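3 November 2025

Media monitoring notebook, Flindamville desk

Picked up the layoff coverage count again. Cameron had left the transcript pull from the Rakstead evening bulletin on the shared drive, 3000 segments in all. After taking out ads, weather and the repeats from the overnight loop, 2672 are usable. The loop repeats are a nuisance. They carry new timestamps, so the dedupe script lets them through unless the text matches exactly, and the captions are never quite the same twice.

Changed the match to allow small differences. Set it at 15 words per segment to start. At that setting it also threw out two real updates on the newsroom cuts, where the anchor reads the same intro and only the number of jobs changes. Put those back by hand. Will try a lower setting tomorrow and compare.

Tagging: Ditte and I each did the same batch of 318 separately this morning, then compared. We mostly agree on "business" and "politics". We do not agree on "personality", meaning stories where the piece is really about a presenter leaving and hardly about the station. She tags by who is named in the headline, I was tagging by what most of the segment talks about. Went with hers, it is quicker and two people will get the same answer. I need to redo mine from the start of the batch. 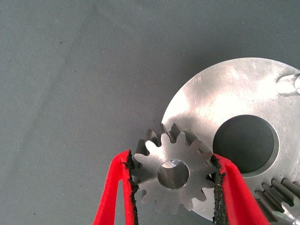 Clakix export still drops the accent in Ó Briain, so anything from that outlet lands under two spellings and the totals come out low. Wrote a line in the cleanup script to merge them. Ditte Grímsdóttir pointed out that her own name is mangled in the tagger column as well, same cause. Fixed both.

Farewell clips: the ones posted online by the presenters themselves are not in the bulletin pull at all. Cameron McKinnon wants them in. I would keep them in a separate table -- they have no air date and the view numbers move every day. Left open for now.

To do:
- rerun dedupe with the lower setting
- redo my tags, headline rule
- ask Rakstead for the January bulletins, the archive link gives an error page
- write down the "personality" rule in the tag guide, with the two segments we argued over

Backup of the cleaned file is in the desk folder, old one kept next to it.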